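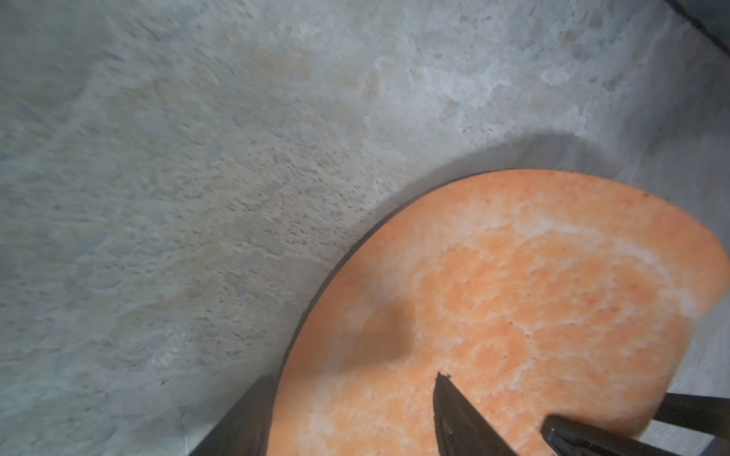 Stekness Slow Feeder Bowl for Dogs

The Stekness is a ridged feeding bowl for dogs that finish their meals too quickly. Food settles between the ridges and the dog has to work it out with its tongue, so a meal that used to disappear in seconds takes several minutes. It suits dry food, soaked kibble, tinned food and most raw mixes.

The bowl holds up to 600 ml when filled level with the top of the ridges. That is enough for one meal for most small and medium dogs. Owners of larger dogs usually split the meal in two, or feed part of it from an ordinary dish afterwards.

Choosing the right pattern

There are two patterns. The Wave has wide, shallow channels and is the one to start with. It is also the better choice for flat-faced breeds and for older dogs with missing teeth. The Maze has narrower channels and is meant for dogs that have already got the hang of the Wave. Puppies can use either from 10 weeks, though we suggest the Wave until their adult teeth are through.

Flurina Pfister, who tests our feeding range with her own dogs, recommends putting down only a third of the meal on the first day. Some dogs give up or try to tip the bowl over if it is full the first time they meet it.

Using it with wet food

Press wet food into the channels with the back of a spoon. Plain mashed vegetables such as carrot or swede can be mixed in to make a small meal go further – check with your vet first if your dog is on a prescription diet. In hot weather the filled bowl can go in the freezer for an hour before serving.

Cleaning

Top rack of the dishwasher, or hot soapy water and a bottle brush. Wash after every meal if you feed raw. Dried-on food comes away after a soak of 10 minutes. Don't use scouring pads, as scratches hold grease.

Replace the bowl if the ridges have been chewed. It is a feeding dish and shouldn't be left down as a toy.

Delivery and returns

Orders leave our Seltmont warehouse within two working days. Unused bowls can be returned in their packaging. Used bowls can only be returned if faulty.

Comments

Jordan Kershaw
Bought the Wave for a spaniel who used to be sick after breakfast. He takes 8 minutes now and keeps it down. The base slides a bit on our tiles so I stand it on a mat.

Domenica Riedl
Is the Maze any good for a dachshund? Mine has a long nose but a very short temper.

Barry Sedgwick
Domenica, ours manages the Maze fine with dry food. Wet gets stuck in the corners – I'd go for the Wave.

Related items

Rawat Non-Slip Feeding Mat
Bresex Travel Water Bottle
Stekness Raised Bowl Stand
Stekness Airtight Food Bin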